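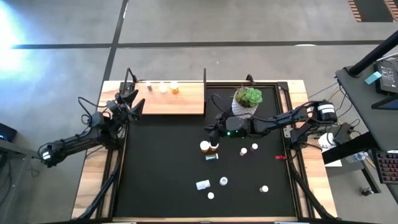

Pre-run checklist, two-arm bench, gripper finger trials
Checked by: Tín Khúc
Finger sets under test: Fatis standard, Cikcombe narrow
Marks: OK / Fix / Open

1. Arm mounts
OK. Base bolts checked with the torque wrench on both arms. No play.

2. Gripper fingers
OK on the left arm. Fix on the right. One screw on the Cikcombe set had backed out a little. Thread locker applied, check again before the next set goes on.

3. Opening and closing force
OK. Both grippers set to 80 percent of the limit in the controller. Leave them there for the whole comparison or the numbers can't be used.

4. Wrist cables
Open. They loop out at the wrist on both arms. Full wrist rotation tested by hand with power off and nothing caught, but the loops could be shorter. Đặng sells a clip that might fit.

5. Emergency stop
OK. Pressed 3 times per arm, once while moving. Both arms held position.

6. Speed
OK. Trial speed 80 mm/s near the mat.

7. Camera view
OK. Fixed camera covers the whole black work surface. Calibration from April still loads, and the corner check was within tolerance.

8. Test items
OK. Pill bottles, vials and the small box on the mat. Bottles go both upright and on their side. The narrow set is supposed to do better on a pair standing close together, so keep the two amber ones side by side.

9. Raised wooden board
Fix. Not in the controller's collision model. Enter the height before running any path across the back left.

10. Plant pot
Open. It stays at the back of the mat as an obstacle. Same spot for both finger sets.
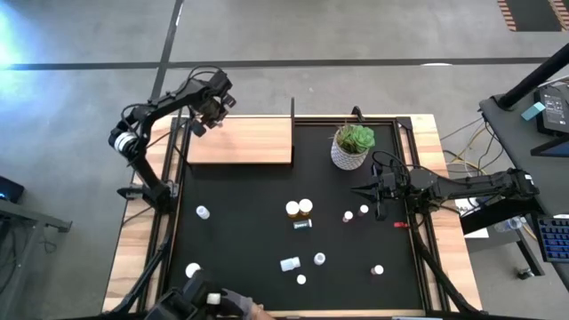 Flendell, October 9, 2018

Comments after the walk-around

Floor: yellow and black cables cross between the table and the desk. Anyone going around to the right side has to step over them. Cover strip or reroute.

Right side of table: clear plastic bottle lying near the edge. No drinks or loose bottles at the bench, please.

Hands: gloves do not count as protection from the arms. Place and reset items from the front only, with both arms paused, and say "clear" before restarting.

Light: strong glare on the floor at the upper left of the camera view. It does not reach the mat. Look again in the afternoon.

Item 9 has to be closed before the Fatis run. Items 4 and 10 can wait. Allow around 3 hours for each finger set, including the change, and write the set name on every log sheet. Signed copy is in the bench folder.

T. Khúc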